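Home | Forums | Courses | Help
Student Project Boards › Applied Robotics › Fetch-and-Store Project
Posted in August by course_office_nirnlow
Reading time: 7 min

Fetch-and-Store Project: grasp selection, scoring and the drawer question

course_office_nirnlow wrote:
This thread is open to all teams enrolled in the Applied Robotics project course at Nirnlow. It concerns the second assessed exercise, in which the robot is required to take a drink bottle from the counter and place it in the open drawer. Several teams have written to the course office separately with the same questions. Answers given here apply to everyone.

Please keep to the following matters: the choice of grasp, the scoring sheet, and the position of the robot at the start of a run. Questions about lab access should go to the booking board.

team_korimton wrote:
Thank you for opening the thread. Our team wishes to raise the matter of the starting pose. The handout states that the hand must be "open and clear of the counter" when the run begins. We have interpreted this as fingers spread, palm turned away from the robot's body, and the hand short of the counter edge. The Indadia team has told us that they begin with the hand already above the counter, which shortens the first movement considerably.

Our interpretation is as follows. 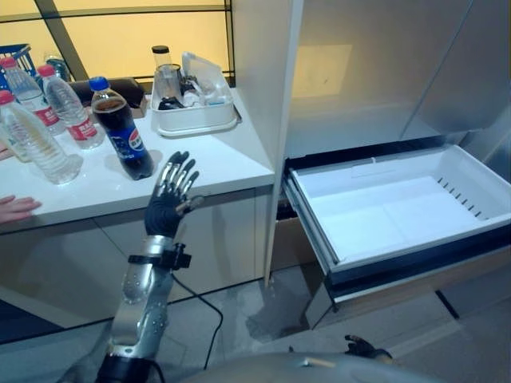

Korimton start pose, right hand raised before the counter. Target: the cola bottle.

We would be grateful if the office could confirm whether this is the required pose or only a permitted one. Under our reading the arm has to travel up, over the edge and down again, and we lose time on each run that other teams do not lose.

indadia_lead wrote:
We do begin above the counter, and we do not believe that this breaks the rule. "Clear of the counter" can reasonably be taken to mean that the hand is not touching it. A hand held above a surface is clear of that surface. If the course office intended the hand to be in front of the edge, the handout should have said so.

I would also note that our team lost points in the first exercise for reading a rule too strictly. We were told at that time to take the plain meaning of the text.

mishra_group wrote:
Our group has used the same pose as Korimton from the start and has had no difficulty with the time limit. The limit is 130 seconds. If a team is close to that figure, the first movement is unlikely to be the cause. In our logs most of the time goes to the approach, where the hand slows down above the bottle and the fingers are brought into line.

We have a separate question about the water bottles. Are they to be treated as obstacles, or may they be moved? The one standing nearest to the cola has been knocked over twice in our practice runs, and the scorer on Wednesday did not deduct anything.

course_office_nirnlow wrote:
On the starting pose: the pose shown by team_korimton is the required one. The hand is to be held in front of the counter edge, and it may not begin above the counter. The office accepts that the wording was open to more than one reading. Runs already scored from the other position will stand. Runs from this point forward will be scored under the clarified rule.

On the water bottles: they are obstacles. Contact is permitted. A bottle that is knocked over costs 2 points, and this should have been applied on Wednesday. The scorer has been informed.

indadia_lead wrote:
I accept the decision but ask that our objection be recorded. Our motion plan was tuned for the higher start. Changing it in the middle of the exercise means repeating a good deal of work, and the two teams who happened to guess correctly have nothing to change.

course_office_nirnlow wrote:
The objection is recorded. Indadia may book one additional practice period to adjust the plan. The same is offered to any other team that began above the counter.

bench_reader wrote:
I am not assessed on this exercise, but I am taking the course and have followed the practice runs. May I ask why the teams are using bottles with such different shapes? The water bottles and the cola bottle do not seem to call for the same finger settings. When I tried the simulator with one set of values for both, the hand closed well on one and slipped on the other.

mishra_group wrote:
That is part of the exercise. A plan that works on only one bottle will not earn full marks in the final assessment, where the target is named by the scorer at the start of the run. For the current exercise the target is always the cola.

We keep a separate table of finger closing values for each bottle. Our log now has 3568 entries, many of them from the simulator. We would advise you not to trust the simulator on ridged plastic. Its contact model treats the wall of the bottle as smooth and stiff, and a soft drink bottle is neither.

team_korimton wrote:
We agree about the simulator but do not agree about the table. Our team stopped using fixed closing values after the first week. The fingers close until the motor current rises past a set level, and the same rule is used for every bottle. It is slower, but there is far less to maintain.

mishra_group wrote:
With respect, the current threshold is itself a fixed value, and it depends on how full the bottle is. A full bottle pushes back much earlier than a half-empty one. We tested this approach and went back to the table.

team_korimton wrote:
The bottles used for assessment are unopened, so the fill level does not vary. For a general kitchen robot I would concede the point.

bench_reader wrote:
Thank you both. One further question, if it is not outside the subject of the thread. What happens when the bottle is on its side? The handout has only a single sentence on this, and it refers to an appendix that I could not find.

course_office_nirnlow wrote:
The appendix was left out of the first version of the handout. It has now been added to the course page. In summary, a bottle lying on its side is to be approached from above, with the fingers pointing down and crossing the body of the bottle. It should not be approached from the cap end. The thumb goes to one side and the four fingers to the other.

team_korimton wrote:
For the benefit of bench_reader, the wrist camera is the best guide for this part of the task. The head camera sees mostly the back of the hand once the arm is over the bottle. From the wrist one can check that the fingertips are still open and free before the closing command is sent, and that the neck and cap are well to one side. We look at the spacing of the four fingertips first. If the row is badly out of line with the bottle, we lift and turn the wrist before trying again.

Teams should be aware that the view is often too bright behind the fingers. We lowered the exposure setting and then found that the dark drink could not be told apart from the black fingertips, so we put the setting back where it was. 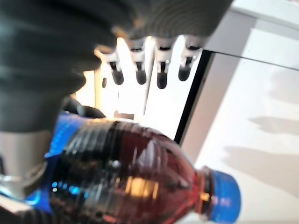

Scoring and the drawer

indadia_lead wrote:
May I move the discussion to the drawer? The scoring sheet gives 7 points for "placement" and does not define the word. Our team has been setting the bottle down on the drawer floor and then opening the hand. We have seen another team release it a short distance above the floor. Both were given full points.

mishra_group wrote:
That was our team. The release was low and the bottle did not bounce. We see no reason why it should be marked down. The sheet asks for placement and makes no mention of contact before release.

indadia_lead wrote:
Then I would make the same argument that was made against us on the starting pose. "Placed" and "dropped" are different words in everyday use. If the intent of the rule decides one case, it should decide the other.

course_office_nirnlow wrote:
The point is a fair one. The office has consulted the scorers and will apply the following from the next session.

1. Full points are given where the bottle is touching the drawer floor before the hand opens.
2. A low release with no bounce loses 2 points.
3. A bottle that strikes the front rim on the way in is scored by judgment, and the scorer will write a short note on the sheet.

Teams are not required to close the drawer in this exercise. It will be open at the start of each run.

mishra_group wrote:
We disagree with the second item and will say so in our report, but we will follow it. Could the office confirm whether the cable from the wrist may be tied back? In two of our runs it swung against the drawer front.

course_office_nirnlow wrote:
It may be tied back, provided that the wrist can still turn through its full range. Please show the scorer before the run begins.

team_korimton wrote:
We have tried tying it at the elbow and it pulled on the connector when the arm was fully extended – leave more slack than seems necessary.

bench_reader wrote:
I have found the appendix. The link on the second page still leads to the old version.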